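Quiénes somos

Wutov es una empresa pequeña que se dedica a una tarea fácil de contar en una cena y pesada de hacer un martes: enseñar a los robots a trabajar con las manos. Otros escriben los algoritmos. Nosotros les damos de comer, y comen muchísimo.

Empezamos con el proyecto Unero, en un local con humedades y una sola mesa, convencidos de que con 200 ejemplos de una tarea bastaba para que un sistema la aprendiera. El sistema no opinaba lo mismo. Con 700 ya acertaba a veces, sobre todo cuando no venía nadie a verlo. El primer conjunto que entregamos tenía 1.012 episodios y el segundo, 1.837, y de los dos aprendimos que repetir lo mismo con buena letra sirve de poco: hay que mover las piezas, cambiar el ángulo, empezar con el brazo izquierdo y también con el derecho. 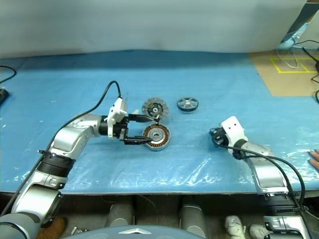 Ahora trabajamos sobre todo con piezas de motor: estátores, rotores, poleas. Son buenas maestras. Un estátor tiene bobinado de cobre, borde metálico y muy pocas ganas de dejarse coger por donde uno quiere. Cada episodio lleva su etiqueta, con la pieza, la posición de partida, la mano que actúa y el resultado. Los agarres fallidos también se guardan, en carpeta aparte y sin rencor — hay clientes que nos piden más fallos que aciertos, y en eso nunca hemos tenido problemas de suministro.

El programa con el que anotamos se llama Dorura y lo hicimos en casa. Es feo, pero no pierde datos, virtud que no podemos atribuir a los tres anteriores.
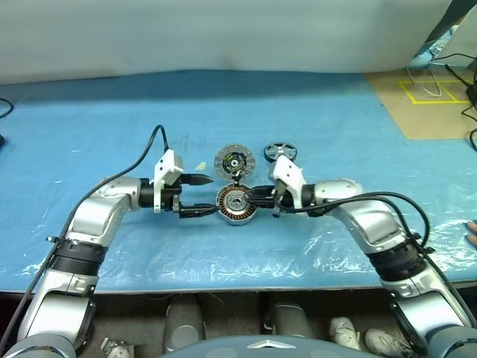
Entre nuestros clientes está Hermans, que nos encargó en abril una serie de manipulación a dos brazos y que desde entonces nos manda correos muy educados para preguntar cómo va. Va bien. También aceptamos encargos cortos, de una sola tarea, siempre que las piezas quepan en la mesa y no estén vivas.

No vendemos robots ni los reparamos, aunque nos lo preguntan cada semana. Si lo que necesita son ejemplos limpios, variados y con las etiquetas en su sitio, escríbanos desde la página de contacto. Contestamos en horario de oficina — las personas, se entiende.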